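Wosby gripper comparison

The Wosby comparison is a simulated trial of two-fingered grippers, run by the Dusberg robotics workshop and published on April 16, 2026. It set a gripper model from Rieger against one from Gosteo on household tasks in a rendered living space. Its results are often quoted with more confidence than the method allows.

Method

Each gripper was given 322 attempts at 13 tasks, using the same arms and controller. Wrist views were kept for every attempt, including the approach to long items such as planks.

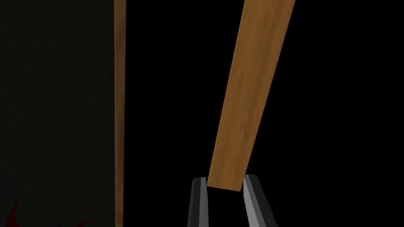
Planks were scored as a success if the end stayed between the fingers for eight seconds. The report does not say how friction was set — a serious gap, as a small change can turn a slip into a firm hold.

Boxes were scored in the same way, with one arm holding and the other left free.

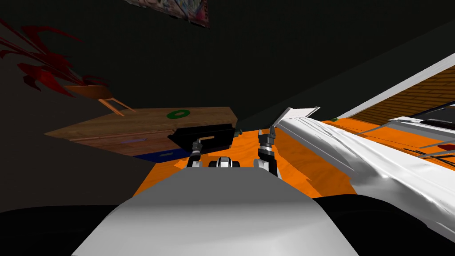 Results and criticism

Rieger's model came out ahead on flat items and Gosteo's on small ones. The margin was 2 points overall, and no repeat run was published. Critics also point to the lighting: dark backgrounds and plain grey surfaces give a wrist camera little to work with, so a missed grasp may say more about the camera than the fingers.
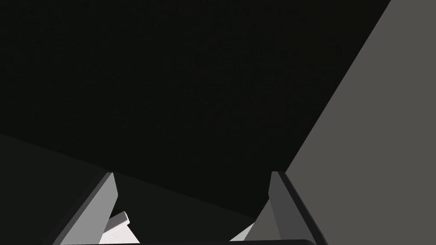
Does the comparison show which gripper to buy?

It shows which model scored higher under one group's settings. Neither gripper was tested on real objects, and a physical trial planned for July has no published method.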